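Subject: Re: Will a machine ever do our boring jobs?
List: Lehner Repair and Reuse, general discussion

Hello everyone,

I've been meaning to answer this one since it came round, and then the boiler went, and then my sister came to stay, so apologies if the conversation has wandered off without me. I've left Mirjam's message in below because I want to take her points more or less in the order she made them.

Mirjam Pfister wrote:
> I have now watched three of those videos where a robot folds a towel, and
> every time I come away wondering how many towels it took to get the good
> one. My question to the list is a simple one. We have 674 donated desktop
> machines sitting in the Dullirar store and every one of them needs the same
> things done: lid off, memory out, drive out, processor out, parts sorted
> into trays. If a robot can fold a towel, can it do that? And if it can't,
> what on earth is it that's so hard? I'd also like one to empty my
> dishwasher, but I'll take the computers first.
>
> Mirjam

I think it's a very good question, and the computers are a better place to start than the dishwasher. Two pictures of just this sort of job, with a gripper and an opened desktop:

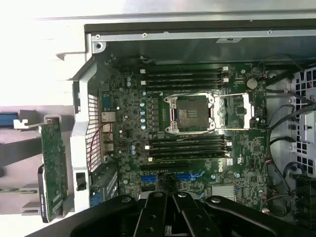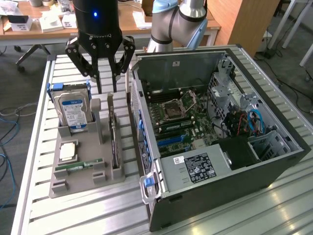

1. What's so hard about it

Anyone who has spent a wet afternoon at the Dullirar benches will know that most of the work is in the fingertips. Take a stick of memory. You push the latches back, you feel the thing give, and you lift it out more or less straight. Going the other way you line up the notch, rest it in the slot, and press until it clicks, and there's a moment in the middle where you're pressing harder than feels polite and you have to trust that the notch is where you think it is. A beginner will stop too early. I did, for weeks!

A machine with two stiff fingers has to manage all that with much less to go on. If you look at the second picture you'll see there's a grey plastic tray beside the tower with a place for the drive, a place for the processor and so on, each part sitting where fingers can get at it. To my mind that tray is a big part of the answer to Mirjam. Put the parts in known places, at known angles, and you've taken away a good half of the puzzle. Our own parts arrive in banana boxes.

And then there's the processor socket, which you can see open and empty in both pictures. I would ask you all to remember how we feel about those. The contacts are so fine that one clumsy drop can finish a board, and I have seen grown adults hold their breath while lowering a chip in. I'd want to see any machine do that a good many times before I let it near a board I cared about.

2. What I think they can do now

Quite a lot, if you're kind to them. One make of computer, one model, lid already off, lying flat and always in the same spot – I can well believe a robot arm could lift out a drive in its caddy all day long. Those caddies were designed so that a tired office technician could manage with one hand, and what suits a tired technician ought to suit a robot.

Where I lose confidence is the 13 or so models we have mixed together in the store, with cables routed however the last person felt like routing them. Cables are the towels of our trade, Mirjam. They flop about, they never lie the same way twice, and they have a nasty habit of catching on the very thing you're trying to pull out. My nephew, who is at Flallimo and works on packing lines, tells me that anything floppy is still what makes his engineers sigh. Boxes they love. Anything in a loose bag and they all go and put the kettle on.

3. Would it be worth it for us?

I did a few sums on the back of the boiler invoice. At the Dullirar store we got through 980 machines last year, with whoever turned up and a great deal of tea. Drondo, who very kindly talked to me on the phone for much longer than they needed to, said they wouldn't look at setting up a cell for a job like ours under 3000 machines a year, and even then they'd want them sorted by model first. Well, the sorting is the bit that takes our time! By the time we'd sorted them, taken the lids off and laid them all out neatly, I think we'd have done the worst of it by hand.

So my answer is no for us, not yet, and a cautious yes for somebody with a warehouse full of identical office towers. I'd be glad to be told I'm wrong, particularly by anyone who has stood next to one of these arms for a whole shift and can say how often a person has to step in. That's the number I never manage to find. The videos are lovely but they do tend to stop when the towel is folded.

4. The dishwasher

Mirjam, I'm sorry, I think you've a longer wait there. Every mug is different, half of them have a puddle in the bottom, and the glasses are slippery. And somebody will always have put a wooden spoon in sideways. I would settle for one that did the cutlery basket.

While I'm writing – could whoever borrowed the long magnetic screwdriver please put it back on the hook by the door at Dullirar? The short one doesn't reach the back screws on the older towers and I've been making do with a bit of Blu Tack on the end. Also the memory tester is working again, it was only the lead.

I'll be in from ten most mornings in November if anyone wants to carry this on over a biscuit.

All the best to everyone,
H.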